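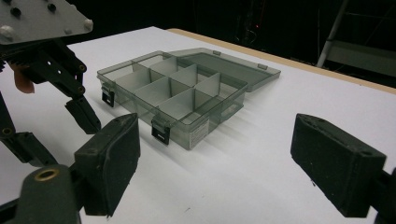

An open day at the Statham School of Education

3rd October | By Casimiro Requena

Home Research Visits Teaching Contact

I've wanted to see the Statham archive for years, and what a treat it was! The school opened its education policy rooms to visitors, 64 of us in all, and I stayed until they started stacking the chairs.

The morning talk was on how small rural districts paid for their teachers before the county took over (far more coal levies than I'd expected). Then we were let loose on the Bunnag papers: 176 school board minute books, the oldest with a whole page of argument about a stove. I could have read them all day.

After lunch five doctoral students gave short papers. My favourite followed 19 village schools through two rounds of mergers, with lovely hand-drawn maps, and the questions ran well past the bell.

The reading room takes visitors by appointment through October. I've already booked to go back for the letters.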